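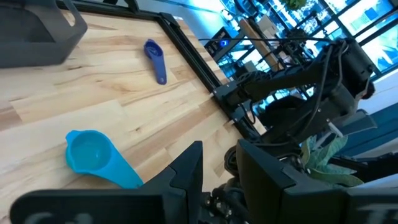

How much water does a sourdough loaf really need? Less than the glossy photos suggest for your first few bakes, and more than you'd expect once your hands have learned the dough.

I fell for wet doughs in September, after a weekend at the mill in Uldale, where the bakers pull loaves from the oven with crusts so dark they're almost black and crumbs so open you could lose a spoonful of jam in them. I came home with a sack of flour and a head full of big ideas, and my first attempt spread across the baking stone like a dropped pancake. We ate it anyway, with soup, and I was hooked!

Bakers talk about water as a percentage of the flour weight. Start with 1,000 grams of flour, pour in 650 grams of water, and you have a 65 percent dough. It will feel firm and friendly, it will hold its shape on the counter, and it will forgive you for being called away to the phone. The bakery in Nasberg makes its everyday loaf at 63 percent, and I would happily eat it every morning for the rest of my life. The crumb is tight enough to hold butter and the crust crackles when you squeeze it — which I do, in the shop, every time.

So start low. Mix the flour and water until there are no dry patches, cover the bowl, and leave it alone for 45 minutes before the starter and salt go in. That rest does a surprising amount of the kneading for you. When you come back, the shaggy mess you left will stretch like taffy, and it still feels like a magic trick to me after all these bakes.

Flour matters as much as water, maybe more. The Uldale whole wheat is thirsty stuff and will soak up a splash more than the bag of white bread flour from my supermarket. Rye is thirstier still, and sticky with it. I buy mine from Bindmont, a tiny shop that grinds it coarse, and I've learned to hold a little water back, then work it in with wet fingers once I can feel what the dough wants.

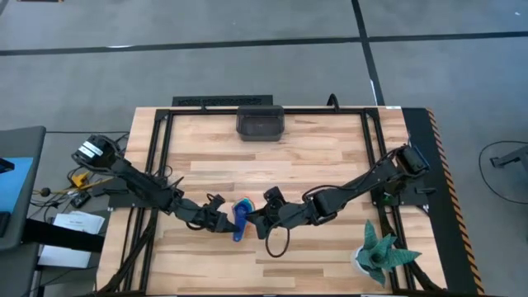

Folding is where a soft dough gets its strength, and it's the part I look forward to most. You wet your hands, slide them under one side, pull up until you feel it push back, and lay it over the top. Turn the bowl and do it again. If the dough is very slack I tip it out and work on the counter, where there's room to stretch it properly. Butcher block like this pale, striped top is lovely for the job, with enough grip to let you drag a round of dough toward you and feel the skin tighten. Go easy on the flour, though, or the dough will just skate.

Then comes the long, slow part. I shape the loaf in the evening, tuck it into a floured basket, and put it in the refrigerator until morning. Cold dough is so much easier to score, and the flavor gets deeper and a bit tangy overnight. My basket is a Sengar, oval, with a ragged cloth liner I keep meaning to replace.

Bake it hot with the lid on, then take the lid off and be brave. Most home loaves come out too early, mine included for the first whole winter. Wait for real color, the shade of an old saddle, and then wait a little longer. And let the bread cool before you cut it! I know, I know. I stand there with the knife too, listening to the crust tick.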